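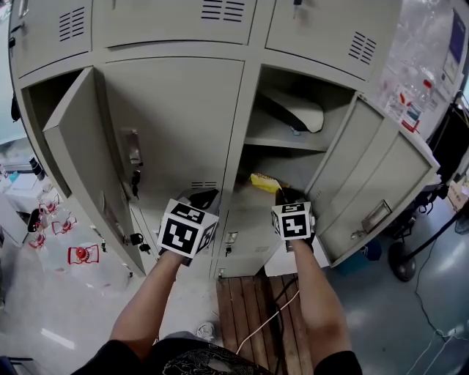
Fig. 2. Locker task, right-hand gripper at the yellow package.

Print this page | E-mail this page

Section 10: Recording a locker task with the hand grippers

Read this before your first session. The Plosine guide from the supplier says recording "fits into the normal working day". At the Plurkport site it has not done so, and the steps below allow for that.

Before you start

1. Ask the shift lead to take you off your other duties for the session. Don't record and cover the counter at the same time.
2. Open the locker doors named on the job sheet. Leave the keys in the locks, and leave the other doors shut.
3. Move loose cables away from where you will stand. Cables lying across the slatted mat are a trip hazard, and you will be looking at the lockers, not at your feet.
4. Pick up one gripper in each hand. The marker cubes must be clean and must not be covered by fingers or sleeves.

Recording

5. Stand facing the lockers and start the recording.
6. Bring the right gripper into the lower part of the open compartment. Keep it level and go in beside the package.
7. Close the jaw on the package until it holds. Crinkled wrappers slip. If it drops, pick it up with the gripper and carry on.
8. Place the package where the job sheet says, then bring both grippers back out in front of you.
9. Stop the recording and write the result on the sheet, including failures.

CAUTION: Do not push the jaw against an open door or a hanging key. A bent key means a locker out of use until Skukia can send another, and the last one took until March.

Note: The supplier's figure of 673 usable recordings a week was worked out for people doing nothing else. It is not a target here. If anyone gives it to you as one, refer them to this section.

Note: Wrists tire sooner than you expect. Change over after 10 recordings, whether or not you feel you need to.

What happens to the recordings

They go to Aebischer, where they are used to teach a machine to empty and fill lockers. We have sent 908 so far. We have been told the machine will take over "the dull part" of the job. We have not been told who will deal with stuck doors, lost keys and split packets, and until we are, assume it is you. No change to rotas has been agreed. Time spent recording is working time and goes on your timesheet under code 2.

You may say no to a session. Tell the shift lead beforehand if you can.

Section last changed 29th November.

Contact the site office | Copyright Skukia | Back to top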